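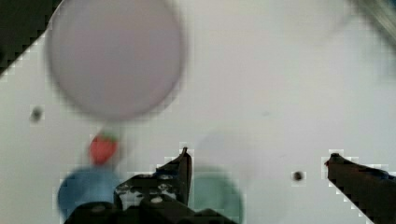
A pale disc on a white table.

NOTICE TO THE RESIDENTS OF DRORNWOOD

The Office of Wells and Boundaries acknowledges receipt of 64 letters concerning the moon.

It is the finding of this Office that the moon did not rise over Drornwood in July. It rose over Ivari, where it was seen by the ferry crews, and over the hill farms at Chae. The Office has no authority in either place.

Ainhoa Cordero, Clerk of Record, was sent to Ivari to make inquiries. She reported that the moon appeared to be in good health and declined to discuss its plans. Her travel costs have been approved, except for the second lunch.

Residents are reminded that lamps may be borrowed from the Kulto Street office until 6 in the evening. Lamps must be returned with oil. Mr. Siyabonga Lekota, who has kept his since spring, is asked to call at the side door.

Several letters proposed that an apology be made. The Office has reviewed its files and can find no record of an offense, though page 697 of the night register is missing. Any person holding this page should bring it in. No questions will be asked about the handwriting.

The tide tables are withdrawn until further notice.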